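What Is Inside Cardboard?

Materials Around Us: Paper and Packing

Cardboard is a material made from paper. Paper is made from very thin strands of plant matter called fibres. Most of the fibres used for boxes come from wood. They are mixed with water, spread out in a flat layer, pressed and dried. A tissue is a light layer of fibres. Writing paper is a thicker one. Cardboard for boxes is made of several sheets glued together.

The kind used for most parcels is called corrugated cardboard. Corrugated means "shaped into ridges and grooves". A plain piece has three layers. The two outer layers are flat and are called liners. The middle layer is wavy and is called the fluting. Each single wave is a flute.

Why the middle is wavy

Hold a sheet of writing paper upright on a table and press down on the top edge. It bends at once. Now fold the sheet backwards and forwards like a fan and stand it up with the folds running from top to bottom. It will carry a small load, such as a light book. The paper has not changed, but its shape has. The folds make it hard for any part of the sheet to bend sideways.

Fluting works in the same way. The waves hold the two liners apart, and the liners stop the waves from spreading out flat. The spaces between are full of air, so the board is thick but does not weigh much.

Folding and tearing

Cardboard is easier to fold in one direction than in the other. A fold that runs along the flutes closes neatly, as the board only has to bend in the groove between two waves. A fold that runs across the flutes has to crush every one of them. Factories press a line into the board first so that the fold comes in the right place. This line is called a crease or a score.

When cardboard is folded over, the layer on the outside of the bend is stretched and the layer on the inside is squashed.

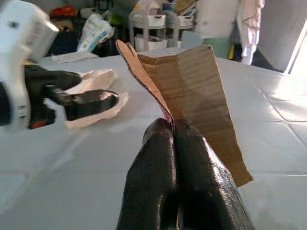
Folded corrugated cardboard with ragged cut edges, and crumpled white paper or tissue. A strip of the printed side shows along the inner edge of one flap.

Tearing is different from folding. The layers of the board do not always tear in the same place, and a torn edge often looks like a set of small steps. Tissue tears more easily than board. It is thin, and its fibres are held together less firmly.

Many boxes are printed on one side and left plain on the other. The printing is put on the outer liner. The plain side is usually brown, the natural colour of wood pulp that has not been bleached. White paper is made from pulp that has been treated to take the colour out.

Test it yourself

You will need 2 pieces of clean corrugated cardboard the same size, a ruler and a pencil.

Look at the edges of each piece and find the one where the waves show. The flutes run straight back from this edge. On the first piece, draw a line along the flutes and fold it. On the second, draw a line across the flutes and fold it. Compare the two folds. Write down which needed the harder push and which has the straighter line.

Words to know

Fibre: a very thin strand.
Liner: a flat outer layer of corrugated board.
Fluting: the wavy middle layer.
Crease: a line pressed or folded into a material.
Pulp: fibres mixed with water, before they are made into paper.

Text by Golnar Arabzadeh. Checked by Ashton Lowther.
Page updated September 22, 2018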